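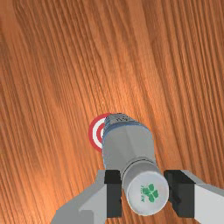
Unit 6. Case placement cells and the packing crew

Reading for this unit: the Zanmont line report, sections 2 to 4. Bring the shift log extract to the seminar. Instructor: Boris Kelmendi.

6.1 Background

Zanmont runs a bottling and packing plant at Drikstead. Until the change studied in this unit, bottles that came off the inspection belt were set into display trays by hand. Each bottle had to stand on a marked spot so that the label faced outward when the tray was wrapped. The work was light but repetitive, and most of the strain was in the wrist and shoulder.

The plant brought in two-finger placement cells in November. The task given to a cell is narrow: pick up one bottle, carry it upright, lower it onto the target, let go. The motion was first worked out in simulation and then moved to the floor.

6.2 Output before and after

Bottles placed per shift, manual station: 2,844
Bottles placed per shift, cell, first month: 2,695

The cell was slower than the crew it replaced. Students often assume the opposite. The report gives two causes: approach speed was limited near the target, and the cell stopped for a person whenever a bottle was set down off center. Stops were the larger share. They are logged by the cell but cleared by an operator, so the time appears under labor in some tables and under machine in others. Check the column heading before comparing figures.

6.3 What the operators do now

The manual station had 9 people per shift. None were let go, but the jobs were rewritten. Current duties:

Loading the infeed and removing damaged bottles
Clearing stops and restarting the cell
Checking finger pads for wear at the start of each shift
Recording the reason for each stop, using the code sheet

The last duty caused the most friction. Hideaki Kuroda, the line lead, noted that the code sheet had 30 entries and that operators used four of them. "Other" was the most common. The engineers read this as careless logging. The operators said the sheet described faults in terms of software states, and what they could see was a bottle standing in the wrong place.

6.4 Skill and discretion

Under the manual method, a worker who saw a tilted label turned the bottle while setting it down. This correction was never written into the procedure and so was missing from the task given to the cell. Labels began to face the wrong way in finished trays, and the fix was made upstream, at the belt guides.

The general term used in this course is unrecorded work. Compare the Lornuvlow warehouse case in Unit 4, where the same gap appeared in pallet sorting.

6.5 Pay and grading

Operators on the cells were kept at the packing grade for the trial period. The request to regrade rested on the stop-clearing duty, which requires entry to the guarded area and a lockout step. Tavares, the firm that installed the cells, listed this as routine attendance. The plant's own safety sheet listed it as a maintenance task. The two documents were not reconciled before the trial ended.

For the seminar

Prepare one page on how the stop codes could be rewritten by the people who clear the stops. Use the log extract and state which entries you would merge.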